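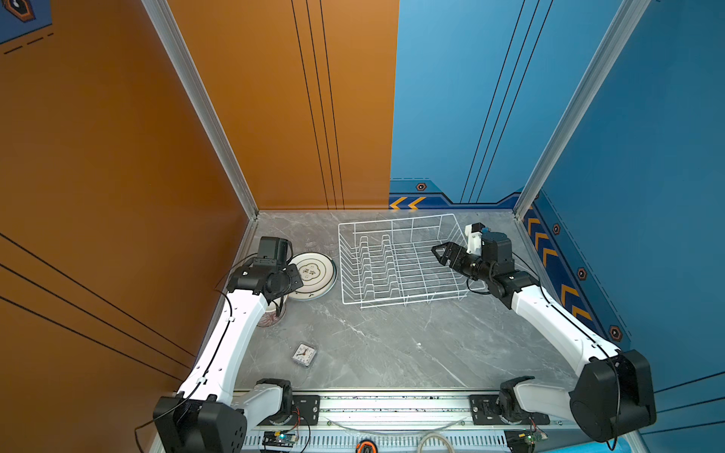 Abelardo Ojeda lights up when the talk turns to dish racks. "I love a plain white wire one," he says. "You can see right through it!" He has tried 4 racks at home in Kukholm, and wire won easily.

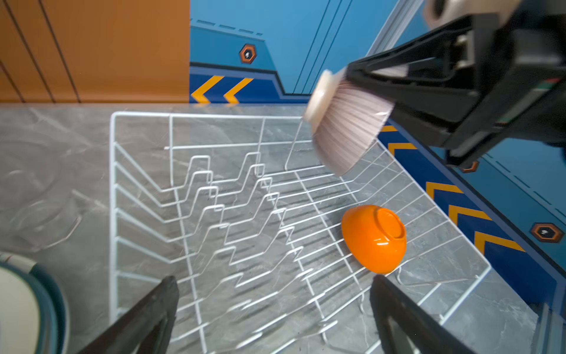

Bowls are his favorite part - he tips them so the foot points up. "Any color, any glaze, they look great like that."

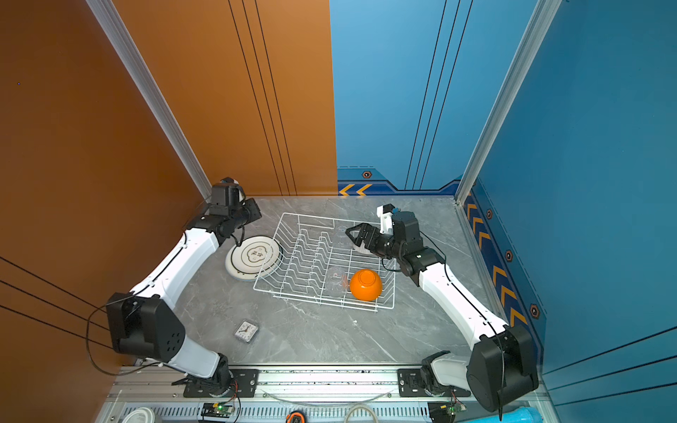 Plates go in on Thursday nights, after the big family supper. "Then I get to do it all over again."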